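# Salt, water and time: notes on a cucumber pickle

I have been making lacto-fermented cucumbers for six summers, and for the first four they were soft. Taste was fine. Texture was closer to a canned green bean. This post is a record of what I changed, with weights, because most of the recipes I started from gave salt in tablespoons and water in "enough to cover."

The batch I am working from is the one I started in July. It used 1031 g of small pickling cucumbers, which filled one of the two-quart Lockyer jars with a little room at the top. The cucumbers came from the stand on Nurkness Road and were picked the same morning. I asked. Age matters more than variety as far as I can tell. A cucumber that has spent four days in a refrigerator already has a hollow starting in the middle, and the brine will find it.

## Salt

I weigh the vegetables and the water together and salt the total. With 1031 g of cucumbers, it took 429 g of water to reach the top of the packed jar, plus whatever the garlic displaced. Total weight 1460 g. At 3.5 percent that is 51 g of salt.

The other common method salts only the water. If you do that with a tightly packed jar, the cucumbers pull the concentration down as they equalize, and a 3.5 percent brine can end up closer to one. I did this for years without knowing it. It explains most of my soft jars, and probably the one that grew pink scum.

Since 51 g is a lot of salt to dissolve in 429 g of water, I warm half the water, stir the salt into that, then add the rest cold. It goes in the jar at room temperature. Pouring it in hot cooks the skins.

I use plain sea salt from Skerden because I buy it in the big bag. Fine grind or coarse makes no difference when you weigh it. It makes a large difference when you use a spoon, and I have stopped using a spoon.

## Blossom ends

Cut a thin slice off the blossom end of every cucumber. The blossom end is the one without the stem scar. It carries enzymes that break down pectin, and one untrimmed cucumber seems to be enough to affect its neighbors. I take off an eighth of an inch. If I can't tell which end is which, I trim both.

Then an ice bath for two hours. I was skeptical about this step and ran one jar with it and one without. The iced jar was firmer at day five and still firmer at day twelve. One pair of jars isn't much of a test, but ice is cheap. 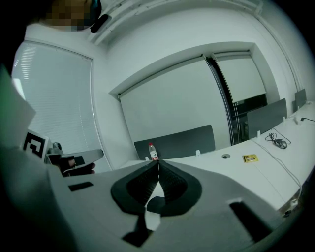
## Tannins

Grape leaves, oak leaves, horseradish leaves, black tea, bay. All of them are supposed to do the same thing, which is slow down the softening. I have tried everything on that list apart from oak. Grape leaves work if they are fresh. Jarred ones, already brined, did nothing I could detect. Black tea works and turns the brine brown, and it adds a slight bitterness that I don't mind and my household does.

My current choice is two fresh grape leaves at the bottom and one on top, where it also helps hold small things under the surface. Orhun Keskin, who taught me to pickle in the first place, uses sour cherry leaves the way his aunt did. His are better than mine. He also has a cold cellar, so I can't say how much of that is the leaf.

## Flavorings

For one two-quart jar:

- 6 cloves garlic, peeled and cracked
- 2 heads of dill gone to flower, stems included
- 1 teaspoon black peppercorns
- 1 teaspoon coriander seed
- 1 small dried chile
- 3 grape leaves

Garlic may turn blue or green. It is a reaction with the acid and is safe to eat.

Fresh dill fronds are a poor substitute for the flowering heads. They go slimy by the end of the first week. Dill seed is a better fallback, at 2 teaspoons.

## Temperature and schedule

Everything must stay below the brine. I use a glass weight from Pruren that fits the jar mouth closely enough to stop peppercorns from floating past it. The lid goes on loosely, and the jar sits in a bowl, since it will overflow on the second or third day.

My kitchen held at 72°F for most of this batch. What I wrote down:

- Day 1: no change.
- Day 2: a few bubbles when the jar is tapped.
- Day 3: brine cloudy, steady bubbling, overflow into the bowl.
- Day 5: color shifting from bright green to olive. Half-sour.
- Day 8: sour through to the center. Moved to the refrigerator.

At 80°F the same jar would be done on day five and would be softer for it. Below 65°F it can take two weeks. If your kitchen is hot, a closet on an inside wall is usually a few degrees better.

## Cutting

Whole cucumbers keep longest. Spears are convenient and go soft in half the time. Su-bin Ok wrote to me after the last pickle post to say she cuts hers in a deep cross, leaving the stem end joined, as for oi-sobagi, and eats them within three days. I tried it with 200 g of leftovers in a pint jar. They were sour by the second evening and very good with rice. I would not try to store them.

## Leftover brine

Save it. A couple of tablespoons will speed up the next jar, though I have noticed that started batches taste flatter, so I mostly don't. It is more useful in potato salad, or in bread dough in place of some of the water. If you use it in bread, leave out the salt from the recipe and add it back by taste. My first loaf had both.

The July jar has four cucumbers left in it. The next one will be at 3 percent, same leaves, same stand if they still have small ones.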